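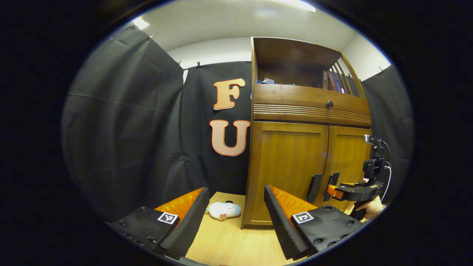

Did I keep my promise to swim before work every day this week? Four mornings out of five, and on the fifth I slept.

Dec 3, 2021

I write this at the kitchen table with wet hair, which my mother would not approve. It is already seven in the evening and I went to the pool a second time today, after work, to make up for Tuesday. I am not sure that a second swim repairs a missed one, but I feel better, so I will count it.

The pool in Durcombe is an outdoor pool, 50 metres, eight lanes, and it opens at half past five. When I moved here I thought this hour was a printing mistake. Where I grew up the swimming hall opened at nine and you had to show a paper from the doctor. Here you pay at the window and walk in. The first morning I came at ten to six and the slow lane was already full of older ladies in flowered caps, talking while they swam, their heads high like ducks. I was so ashamed of my breathing that I went to the medium lane by accident, and a man touched my foot to tell me he wanted to pass. I did not know this is the polite way. I thought he was angry. I stopped in the middle of the lane, which is the impolite way.

That was in January. I could do 2 lengths without stopping, and I hung at the wall after the second one and looked at the sky and pretended to fix my goggles. I am a little proud to write what comes next, so I write it slowly: this morning I swam 1000 metres. Twenty lengths, all freestyle, no fixing of goggles. It took me 31 minutes. I know this is not fast. The tall girl in lane five does it in less than half of that and then does it again. But I had the number in my head since winter and now it is behind me.

I want to remember how it was, so some details.

The water was 24 degrees on the board. There was a small wind from the car park side, so every second length the little waves came into my mouth if I breathed to the left. I can breathe only to the left. The instructor of the adult class has told me many times to learn the right side also, and I practise it for three strokes and then I swallow water and go back. Today I paid for this laziness ten times. From next week I will do the warm-up only on the right side, slowly, even if the ladies overtake me.

The first four lengths are always bad. My arms feel as if they belong to another person and I think of all the reasons to go home: the breakfast, the ironing, the e-mail to the landlord. Around the sixth it becomes easier and I cannot explain why. From eight to fourteen I thought about nothing. I had been afraid I would lose the count, so I used the trick with the colours. I give each pair of lengths a colour, white, yellow, orange and so on, and I say the colour in my head instead of the number. I got to purple and could not remember if I had chosen brown already. I decided I had not and swam two more. So it is possible that I swam 1100. I will write 1000.

At the eighteenth I had a cramp in the left foot, under the toes. I pulled the toes up while I was kicking, which looks ridiculous, and it passed before the wall.

Afterwards I sat on the concrete step in my towel. The sun was already on it. I ate the banana. I had imagined that I would feel very emotional, and mostly I felt hungry, and then I was late and had to run for the bus with my shoes not tied.

About the goggles: the Ondex ones are finished. The strap broke on Wednesday when I was in the changing room, and I tied a knot in it, and the knot pulls my hair. I bought them because they were the cheapest on the shelf and they lasted almost one year, so I can't complain. The sports shop has the Dranel pair in my size for a bit more. The saleswoman said the seal is softer and will not leave the red circles around my eyes. At the office they have stopped asking me if I have been crying, but I would still prefer to arrive without circles. I will go tomorrow before the shop closes at noon.

The locker situation. My favourite is number 116 as it is the only one at the end of the row where the door opens fully and does not hit the bench. Today it was taken, both times! In the evening I used 115, and my trousers fell in the puddle. I have put them in the wash with the towel and the swimsuit. The swimsuit should be washed by hand in cold water, I know.

I also walked home past the river instead of taking the 552. This bus comes every forty minutes after six, and it had just left. The path was full of people with dogs, and the jacaranda flowers are nearly all on the ground now, brown at the edges. I was told that they are slippery and it is true. At the Byun bakery they were closing, and I got two cheese scrolls for the price of one. I ate the first on the path. The second is for breakfast, although it is looking at me from the counter.

What now, I have been asking myself this the whole evening. There is an ocean swim in January, organised by the surf club, and the short course is 600 metres. In metres I can do it. But in the sea there is no black line on the bottom and no wall, and I have never swum where I can't see what is under me. The form says you should have completed the distance in "open water conditions" and I have not. Maybe I will go first to the lake on a weekend and swim along the shore, where I can stand up when I want. I have left the form under the fruit bowl. The last day to send it is the 20th.

My shoulders are heavy. The right one makes a small click when I lift the kettle. I will do the stretches with the door frame, drink the tea, write the e-mail to the landlord about the tap, and put the alarm for seven. Tomorrow the pool has the school carnival in all eight lanes, so I have to rest if I like it or not.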